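How to Write a Short Bio Page for a Streamer or Online Performer

Posted 05/01/2021 by Hanan Yammine

I've been writing profile pages for the Tustum fan directory for a good while now, and hardly a week goes by without a message from someone who adores a particular streamer and wants to write them up but has no idea where to begin. So I've put the kettle on and I'm going to go through the way I do it, start to finish, with all my little detours left in. You don't need to be a journalist. You do need a bit of patience and a browser that can cope with a ridiculous number of tabs.

Before you write a word

Open a blank document and paste in every link you can find: the performer's own channels, their about page, any interviews, old posts where they mention a birthday or a home town. I do this before I let myself form any sentences at all, otherwise I fall in love with a nice opening line and then discover the date in it was wrong (it's happened more than once, and it hurts every time).

Give their own words first place. If Zaid Twal says in a stream that he grew up in Skultdale, and three fan sites say Dunstan, go with Zaid and note the time in the video where he says it. Fan sites copy one another, so three of them agreeing can easily be one mistake made three times.

The opening lines

Start with the full name, what they're known for, and where they're from. That's your first sentence, and it can be quite plain. Something like "Ghada Geagea is a comedy streamer from Turholm, best known for her late-night cooking disasters" does the job beautifully. Readers who arrive from a search want to know straight away that they've got the right person, and they'll forgive you a lot of waffle further down if you look after them at the top.

If you have a birthday from the person themselves, put it in. If all you've got is an age somebody guessed at in a comment section, leave it out.

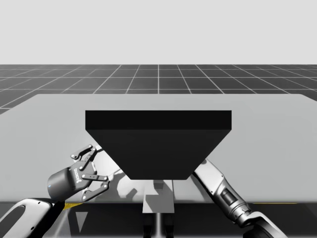
The early days

Next comes the bit I enjoy most, which is how they got going. Scroll right back to the oldest video or post you can reach and have a good look around. What were they doing before anyone was watching? Anas Hattar spent his first year reading out weather reports in silly voices to an audience made up mostly of his cousins, and that one detail tells you more about his humour than a whole paragraph of adjectives would. Two short paragraphs is plenty for this section.

Numbers and how to handle them

Follower counts go stale while you're typing them. I write the figure with the month beside it, so "2,297 followers in May" and never just "2,297 followers", and then I go back and freshen it up whenever I'm in the page for some other reason. If someone went from 800 to 2,000 on the strength of one favourite clip, say so and link to the clip!

Please don't estimate anyone's net worth. I know other sites do it, and I know people search for it, but those figures are very often plucked from thin air and I don't want them on our pages.

Family and relationships

Go gently here. If the performer talks openly about a partner or a sibling on their channel, you can mention it in a line or so. If they don't, there's nothing to write, and you can skip the heading altogether. The same goes for children, schools and anything that would help a stranger find someone's street. Fouad Qudah, who checks our new pages, will take that sort of thing out anyway, so you may as well save him the trouble.

The fun facts

Everyone's favourite section. I cap mine at 6, and I try to make each one something you couldn't guess: a first pet, a dreadful former username, the biscuit they can't stream without. A number one song from the day they were born is fine if you're short, though check the chart for the right country.

Checking it over

Read the whole page aloud, slowly, and click every link as you reach it. Check the spelling of the name in the title against the spelling in the text, including any accents. Then leave it overnight if you can bear to, have one more look over your morning cuppa, and send it in through the submissions form with your source links pasted at the bottom.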